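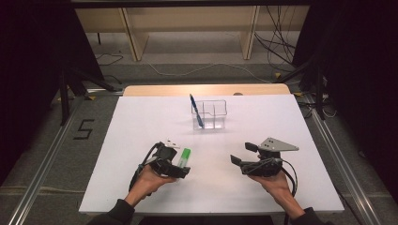 Je défends depuis longtemps le pot à crayons transparent, et je le défends encore plus depuis que les bureaux partagés se sont imposés un peu partout. Un pot opaque est un trou. On y jette le stylo qui marche, celui qui ne marche plus, un trombone, une gomme durcie, et on n'y regarde que lorsqu'on cherche quelque chose.

En janvier, j'ai vidé celui que j'avais sur ma table chez Pivham. Il contenait 20 stylos et feutres. J'en utilisais 2 : un stylo bleu pour écrire, un surligneur vert pour relire. Les autres étaient là parce qu'un pot rond et profond accepte tout. J'ai gardé les deux, j'ai donné ce qui écrivait encore et jeté le reste.

Le problème vient en partie de la forme. Dans un cylindre, les stylos courts tombent au fond et les longs se croisent.

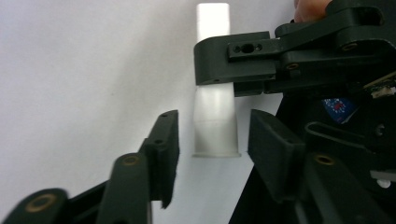 Avec des compartiments, chaque chose a sa place et on s'y tient assez facilement. Le stylo va à gauche, le surligneur à droite, et si la case de droite est vide, on sait ce qui traîne sur la table ou ce qu'un collègue a emprunté. C'est une information modeste, mais on l'obtient sans rien soulever.

On m'objecte que le plastique transparent est laid. Il se raye, il prend la poussière dans les angles, l'encre y laisse des traces. Je l'accorde. Un coup de chiffon de temps en temps suffit, et je préfère voir la saleté que l'ignorer. Le bois est plus agréable à l'œil - j'en ai un à la maison, dans l'entrée, et je ne sais pas ce qu'il y a dedans.

Reste la question de ce qu'on laisse sorti. Je ne suis pas partisan de la table nue. Un surligneur posé à plat pendant qu'on relit un dossier, un stylo à côté, c'est du travail en cours. Le désordre commence quand on part déjeuner, puis le soir, puis en congé, sans les remettre debout.
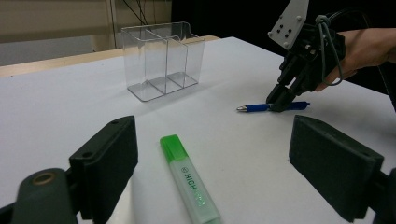

*Crédit photo : Anežka Kuruc*

J'ai donc pris une habitude sans grand intérêt mais qui tient : quand je me lève, ce qui est couché retourne dans le pot. Cela prend le temps de repousser sa chaise. Fouad Nimri, avec qui je partage le bureau, a commencé à le faire aussi, sans que je lui demande rien.

Il faut encore que le pot soit petit. Les modèles à 8 ou 9 cases, avec tiroir et support de téléphone, reproduisent le défaut du pot opaque en plus large : toute case libre finit par être remplie. Deux ou trois compartiments suffisent à quelqu'un qui écrit à la main une partie de la journée.

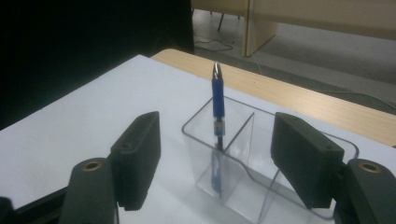 Viera Jelínek n'est pas d'accord et me l'a écrit : pour elle, un pot sur la table est déjà un pot de trop, un stylo se garde dans la poche ou dans le carnet, et celui qu'on expose finit toujours chez le voisin. Sur ce dernier point, elle a raison. J'ai racheté le même stylo bleu deux fois depuis janvier.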